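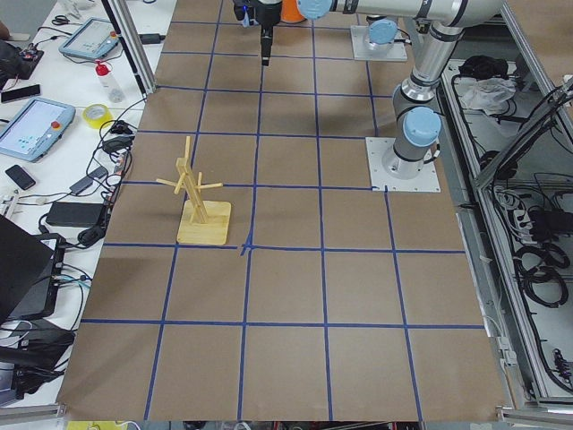 Munerau data collection: May update

The mug stand task at the Anholm bench now has 3,710 recorded demonstrations, of which 857 were added in May. Both arms are driven by an operator, and each run is stored with joint positions, gripper state and every camera stream.

The blue tape grid on the brown paper sets the start positions. The stand goes in a cell drawn from a shuffled list, and its pegs are turned to a new angle before each run. Earlier sets kept the stand in one row of cells, and the policy trained on them reached for that row wherever the stand was.

Of the May runs, 388 begin with one gripper above the base of the stand and the other waiting over a tape crossing. These starts were under-represented before — the policy tended to stall when both arms had to share the middle of the table.

A further 360 runs are held back for testing and will not be used in training. Please do not copy them into the shared folder.
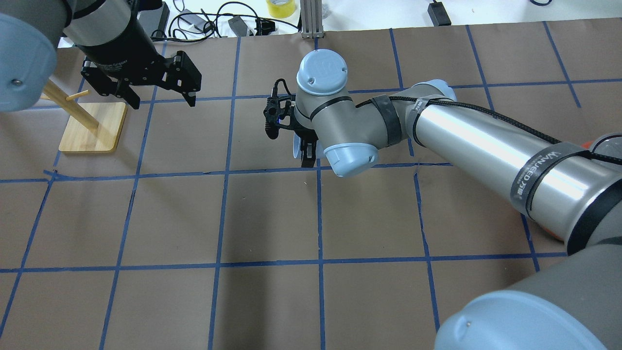 Mazandarani asks whether failed runs should be kept as well, as the Demport set dropped them and its policy never learnt to recover from a missed peg. They are kept, with a failure label and the time of the first error. The label format is in the bench notes.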